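Progress report to the Pollitz fund: kitchen manipulation workspace
February 20, 2022

Dear Kastriot,

Thank you again for your patience over the winter, and for the kind note you sent after our last letter. It cheered everyone up! I promised you a fuller account of where the equipment money stands, so I hope you'll forgive me if I go on a bit.

Where we are with the work

We have kept to dishes and the sink, as we agreed, with the Franka arm doing the picking up and putting down. Shiny steel is still our hardest surface, and small cutlery is harder than cups. Radomir Ionescu has been keeping the log, and he has 751 runs written up so far, good and bad together.
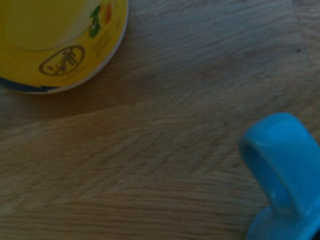
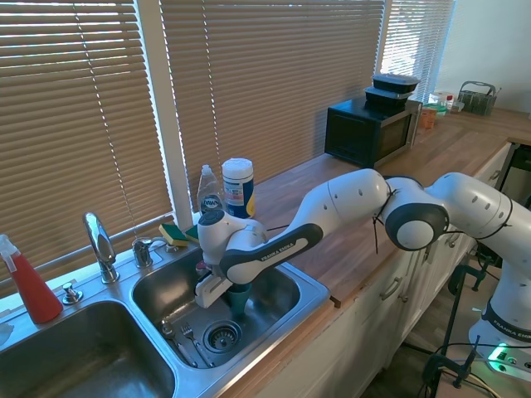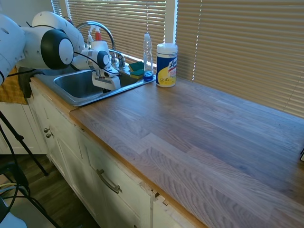 The last view is the one from the wrist, with the fork and the drain:
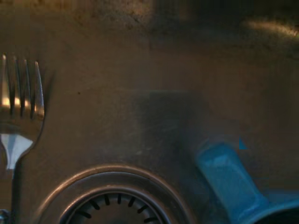
What we have spent

So far 60 percent of the equipment line is gone, mostly on the arm's service contract and the camera mounts from Flinum. The mounts came in a little under the quote, and I'd like to put the difference toward spare fingertips if you have no objection.

What we would like to buy next

First, two better wrist cameras. Fine print on a lid comes out too soft to read, and I think we have gone as far as we can with the one we own. Ukora has given us a price good through August. Second, a proper lamp for the sink, and some covered channel for the cables on the floor, which I have been grumbling over since the start. Vukadinović can supply both on one order. All of it together would bring us to 70 percent of the line and leave the rest for repairs.

Could you let me know whether the cameras need a second quote? Radomir is happy to get one, and I can send the full price list whenever it suits you.

With warm thanks from all of us in the lab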